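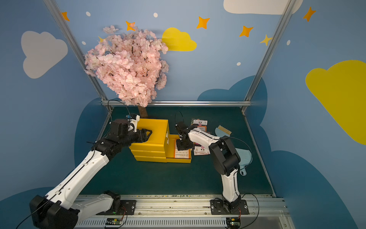
Yellow drawers, painted clouds ☁️

OK, thread on the elderflower and nettle weekend in Hastholm, because three of you asked and I keep typing the same reply in DMs!

First, what it is. Mwanahawa Temba teaches a spring herb school every April in the old dairy at Hastholm. Two days of plants in the field, one long day in the kitchen. You sleep upstairs, you eat soup, you go home smelling like beeswax.

I went for the nettles and came back completely hooked on plantain. The leaf, the one in every driveway. We made an infused oil with it and I've already got a second jar going on my windowsill.

Mwanahawa's rule for the walks: you don't pick anything until you've found it in three different spots. Same plant, three spots, and look at how it changes. The nettles by the creek were huge and floppy. Up by the wall they were short and almost purple! I would have sworn they were different plants.

Friday evening was for drying. If you've ever had mint go black on you (me, every single year), the answer was thinner layers. I was piling it up like laundry. One layer, out of the sun, window open, leave it alone.

Vidar Öberg came over from Tveit to do the session on labels and record keeping, and I know how that sounds, but I took more notes in that hour than in the rest of the weekend. Plant, part, where, when, what it's sitting in. He writes all of it on tape BEFORE the jar gets filled.

He also went through interactions with us - St. John's wort especially - and was really firm that you ask a pharmacist or doctor before you hand a tea to anyone who takes medication. Friends and family included. I appreciated how much time he gave that.

Food, for the people who only care about food (hi Mom): nettle soup with potatoes, rye bread, and a dandelion honey thing I could have eaten with a ladle. Recipe for the soup is two big colanders of nettle tops, an onion, four potatoes, stock, blend, lemon at the end. Gloves for the first part!!

Money stuff, because someone asked. The fees go to the free herb garden behind the clinic in Prernimton. They needed 2,000 for the new beds and the water line, and the final number on the board when we left was 2,073. People clapped. I clapped the loudest, I think.

I got to see the garden on the way home. Calendula is barely up, the lemon balm is already trying to take over, and there's a bench made for sitting and doing nothing. Anyone can walk in and cut a handful of whatever has a green stake next to it.

If you're thinking of going next spring: bring boots, a hand lens if you have one, and more small jars than you think. I packed 10 and had to borrow an 11th from my bunkmate - returning it full of salve, I promise.

You don't need to know any Latin. I knew the word "Urtica" and used it way too often.

Getting there without a car is doable. Bus to Vivier, then the little shuttle, but text ahead so they know to wait for you. The last one leaves before supper.

Salve ratio for those who asked, going by my scribbles: one part beeswax to four parts oil for a firm one, one to five if you like it softer. I like it softer.

Will post the plantain oil when I strain it. Two more weeks!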